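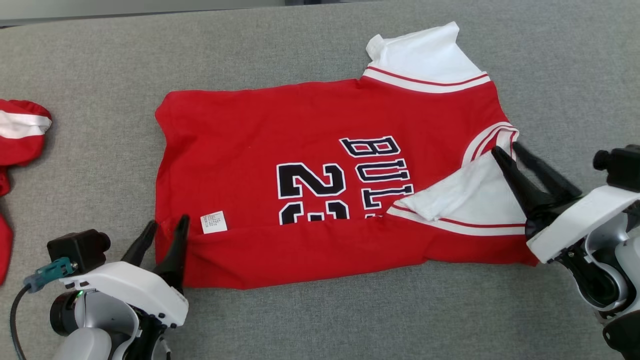
Red jersey with white collar, shown on grey upholstery fabric.

Carkley Upholstery Fabric, Grey

A felt-type cloth for sofas, window seats, headboards and footstools. Sold by the metre from the roll, cut to order. Cut lengths can't be returned, so please order a sample first.

Product code: 3881
Usual lead time: five working days
Minimum order: one metre
Pattern match: none needed

Vacuum with the soft brush and blot spills with a clean cloth. Do not machine wash. Loose covers should be dry cleaned.

Shade varies a little between rolls. If you are covering a full suite, order it all together and put the room name in the notes box. The next delivery of rolls is due in February.

Trade accounts: ask for Toshio Oshima.

Search products
Enter keyword or code
Go

Related items
Vendurine Curtain Lining
Indis Piping Cord
Pacheco Webbing, 500 m reel

Contact us | © Carkley Fabrics | Back to top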